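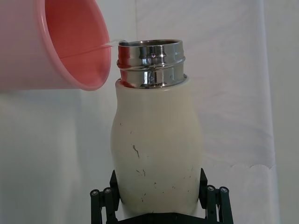 Open Day at the Wustia Workshop: Frequently Asked Questions

When is the open day?
Friday, July 23, 2021. Doors open at 10 a.m. and the last demonstration starts at 3 p.m.

Do I need a ticket?
Yes. Tickets are free, but we have only 300. Book through the Wustia website and bring the confirmation on paper or on your phone.

What will I see?
The main demonstration is pouring. A gripper holds a steel-necked bottle upright by its base while water is poured into it from a pink plastic cup. The stream is thin, so stand near the front if you want to see it go in. The Proltgate sorting line runs in the next room all day.

How long does a demonstration take?
Twenty minutes, with time for questions afterward. There are 7 demonstrations during the day. You can stay for more than one if there is space.

Why pouring?
Water moves, and the weight on each side changes the whole time. A small error in the angle ends up on the floor. It is a harder job than picking up a box, and it is easy for visitors to judge.

Is it only water?
Yes. We do not use hot drinks or anything colored.

Can my children come?
Children of all ages are welcome with an adult. Under-sevens must stay behind the yellow line with the adult at all times.

Can I try the controls?
Not on the pouring setup. There is a smaller training arm, the Vidal, at the back of the hall. Staff will help you use it. Expect a line after lunch.

May I take pictures?
Yes, without flash. Please do not film other visitors up close.

Where do I park?
Use the lot at 1507 Stillent Road. The gate on the north side is for deliveries only.

Is the building accessible?
The hall and restrooms are on the ground floor. The sorting line viewing deck has stairs – ask at the desk and we will take you in by the lower door.

I can't make it. Will there be another one?
We plan a second open day in December. Booking is not open yet.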